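I went to the Hiltby open day expecting to be sold something, and I was, in a way. The flyer promised "a fresh look at the everyday table," and I have set an everyday table most nights of my adult life without once feeling it was stale.

The building dates from 1960 and looks it. You come in through the loading side, past a coat rack and a sign-in sheet, and then it's one long room with stations. Entry was $3, coffee included. The coffee was fine.

First stop was Pulo, who make place mats and not much else. Fletcher Kingi gave the talk. He told us the company tried 937 color samples before settling on this year's range, and the range is mostly gray. I asked what was wrong with the other ones. He laughed and said people ask that a lot, then moved on to washing instructions. Cold water, no dryer, iron on the back. I own mats that have been through the dryer for years and they lie flat enough.

The next station was the one I'd come for, table layouts. The idea is that you take a mat, something round to stand a hot dish on, and a tray, and you work out how they share the space. Visitors were invited to have opinions, so I had some. 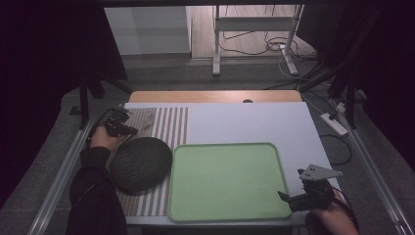 My main complaint is with putting a round pad on a striped mat. The stripes want to run straight and the circle sits there interrupting them. Gray on gray and white helps a little. Put a casserole on top and you won't see the pad anyway, so I don't know who the matching is for. The tray I liked more than I wanted to. Pale green, rounded corners, low rim. A low rim looks tidy, but carry three full glasses on one and see how you feel about it by the time you reach the porch.

Glenys McAlister from Skaron was answering questions at that end, and she at least gave straight answers. She said a pad on a mat is fine for a teapot, and that for anything out of the oven she puts it right on the table at home. I wish that had been in the talk.

The Diệp corner was bowls. Nice bowls, heavy, $20 for the small size. I picked one up twice and put it back twice.

There was supposed to be a question period at the end but it ran into the raffle — I didn't win — and half the room had drifted toward the door by then. Parking is in the back lot and the exit is tight if you drive anything long. They're doing it again in December. I bought one mat, plain, no stripes, and it's in the drawer with the others.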